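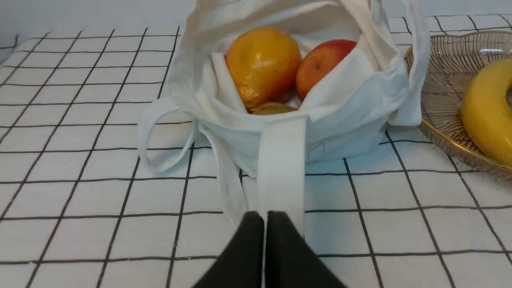

About > The Company > Who We Are

About Sindale

Sindale is a contract textile testing laboratory. We measure the strength, dimensional stability and colorfastness of woven and knitted fabrics for mills, cut-and-sew shops and importers. Most of the material we receive is cotton canvas, duck and twill between 4 and 18 ounces per square yard. We do not manufacture, sell or broker fabric.

The laboratory was started by Alasdair Munro, a former mill quality manager, in two rooms of the old Wukgate dye works. It now occupies the full ground floor of the same building. Ye-ji Ra joined as a bench technician and has been laboratory director since the move downstairs. She signs all final reports.

What we test

Tensile strength is measured by the grab method and the strip method, in warp and weft. Tear strength is measured on a falling-pendulum tester. Seam slippage and seam strength are tested on customer-supplied seams or on seams sewn in the laboratory with thread specified by the customer. Handle attachments on bags are tested under static load and under repeated lift, up to 1,676 cycles in the standard program. Longer programs are quoted separately.

Shrinkage is reported after one, three and five home launderings. Unless the order says otherwise, we use the warm wash setting and tumble dry. Colorfastness to rubbing, washing, perspiration and light is graded against gray scales by two technicians working independently. Where their grades differ by more than half a step, a third technician grades the specimen and the median is reported.

We do not perform flammability testing or chemical analysis. Requests for either are passed to Kwak, a separate laboratory with no ownership connection to us.

Conditioning and equipment

All specimens are conditioned before testing. The conditioning room holds 80 racks and is logged continuously for temperature and humidity. If the room leaves tolerance, the affected specimens are conditioned again from the start, and the delay is noted on the report. Load cells are calibrated every July, and again after any repair.

Test data are stored in Zurkik, a records system written in-house. Each specimen carries a number from receipt to disposal. Raw curves are kept with the report and are supplied on request at no charge.

Sending samples

Send at least 2 yards of full-width fabric per test group, unwashed, with the warp direction marked. Finished goods should be sent in sets of six. Remnants are held for 60 days, then recycled. Tell us before that date if you want them returned.

Related

Sample submission form
Reading a tear strength report
Price list, revised 2019-01-21
Why warp and weft results differ

Contact the laboratory | © Sindale | Back to top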